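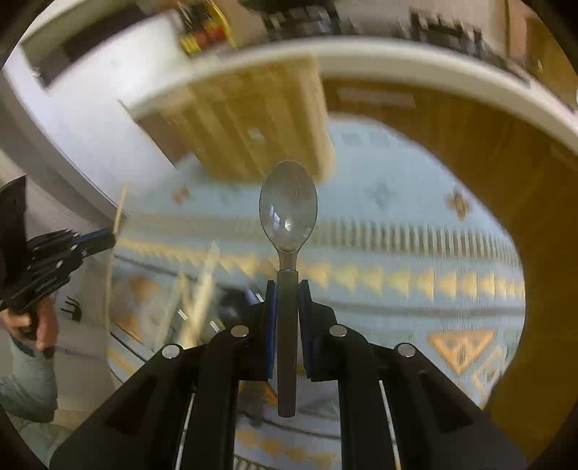

Zodwa Msimang wrote to ask me if I'd lost my mind, spending a whole review on spoons when the question is whether a machine can run a kitchen. Fair enough, Zodwa! But spoons are where I start with every one of these things, and the Leker kit was no different.

So, the Leker. You get a pair of hand-held grippers and a login for the training software, and you do the chore yourself, over and over, holding the grippers where your hands would go. Later the arm (sold separately, 1330 dollars, ouch) tries to do it without you. I borrowed the full setup for most of December and gave it one job: put away the spoons and nothing else.

The grippers are good. I mean it – I got used to squeezing things with them by the second evening, and my wrists only complained once I went past 60 pickups in a row. Mirsad Radonjić, who lent me his arm, warned me that 200 demonstrations wouldn't be enough, and he was right. At 200 the arm hovered over the spoon like it was deciding whether to buy it. At 500 it picked up most of them, slowly, and dropped a few on the floor.

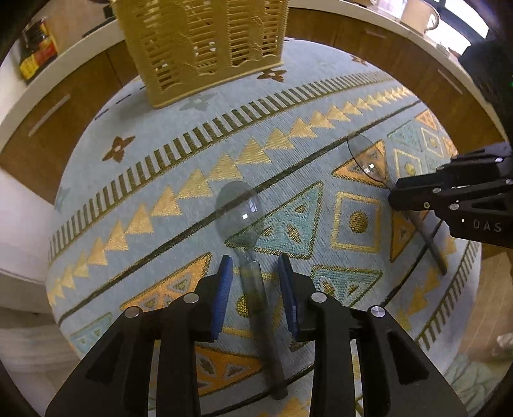 Which brings me to see-through plastic. My steel spoons went fine once I'd put in the hours, but anything clear or smoky sent the success rate way down, and I had to go back and record a lot more. The manual has one line on this and it's no help. Also, thin handles lying flat are a pain even when you're the one doing the squeezing. I kept nudging them sideways before I got a grip.

Is it faster than me? Oh, not even close. I can clear the whole table while it handles one spoon, and I'm not a tidy person. If you want your chores done, keep your money for now. If you like teaching a machine something and watching it get a little less bad every night (I do, apparently), the grippers are well made and the software only crashed on me twice. I'm trying forks next, then maybe cups if Mirsad doesn't want his arm back.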